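A Port Is Not an Economy

The government of Rosham will decide before the end of the summer whether to extend the tax terms it gave to shipping and logistics firms 50 years ago. Most of the debate so far has been about the rate. I think the rate matters less than people in the capital believe, and that the country is about to spend a year arguing over the wrong thing.

Rosham did well out of its harbor. At independence it had a naval dockyard, a fishing fleet and very little else. The dockyard at Zastville was turned over to commercial use, the first container cranes went up, and foreign shipping lines were offered terms they could not get on the mainland. Wages rose. The children of dock workers went to college, and many of them came home afterward, which small countries can't count on.

None of that was luck, and the people who planned it deserve credit. Marin Grgić, who ran the port authority in its early years, wrote in his memoir that the aim was to make the island useful to its neighbors before they noticed it was there. It worked for a long time. The neighbors have noticed now. Two of them have built deeper harbors with newer cranes, and one is offering tax terms that Rosham could match only by giving up money it needs for hospitals.

The finance ministry's answer, set out in a paper in May, is to match them anyway. The paper runs to 564 pages and I have read most of it. It assumes that if the rate falls, traffic will return, and that if traffic returns, everything else will follow. It has one short chapter on the rest of the economy, and that chapter is mostly about hotels. 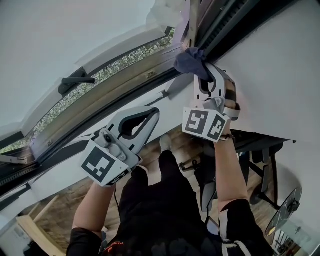
I would start from the other end. Outside Zastville, the country has a lot of small firms that have never asked for special terms and have never been offered any. Manzano, in the hills, has food processors and a few machine shops. Nollau has a technical college whose graduates are hired abroad as soon as they finish. These places pay the full rate. They wait months for building permits. Their power goes off more often than the port's does, and when it does, they are the last to be reconnected.

Aileen Dimaculangan owns a packaging plant in Manzano and has been trying to add a second line. She told me the tax bill was a nuisance and the electricity was the real problem. She has priced a generator twice and decided both times that she would sooner not expand. A lower corporate rate for shipping firms does nothing for her. A substation would.

There is a fair objection to all this. The port still brings in more foreign income than any other business in the country, and a government that neglects it while chasing machine shops in the hills could end up with neither. I accept that. I am not asking anyone to close the harbor or to raise the rate on firms that came here in good faith. The existing terms could be carried forward for five years without change, which would give the lines time to plan and the treasury time to see what it can afford.

What I object to is the size of the new offer. By the ministry's own figures, the proposed cut would cost more each year than the whole budget for roads and power outside the capital district. If traffic does not return, that money is gone, and it will be very hard to put the rate back up. The neighbors can also cut again. They are larger, they have other sources of income, and they can stay in that contest longer than Rosham can.

The usual reply is that the island has no choice, that small states live by being cheaper than large ones. I don't think the record bears that out. In the early years Rosham was cheap, but it was also quick. Ships were cleared in hours when other ports took days. A company could be registered in an afternoon, and disputes went to a court that gave its rulings within the season. Shipping agents I spoke to this spring talked about those things first and about tax second. They also said that clearance is now slower than it was, and that the commercial court is badly behind.

Those are problems the government can fix on its own, without asking what any other country intends to do. Hiring judges and customs staff costs money, though far less than the tax cut would. It would help the port and it would help Manzano and Nollau as well, where firms wait in the same lines for the same stamps.

The finance committee takes up the paper after the recess. Members who represent the hill districts have been quiet about it up to now – partly, I suspect, out of respect for what the port has meant to the country. They should ask for the cost of the cut and the cost of the Manzano substation to be printed on the same page, and they should ask before the vote.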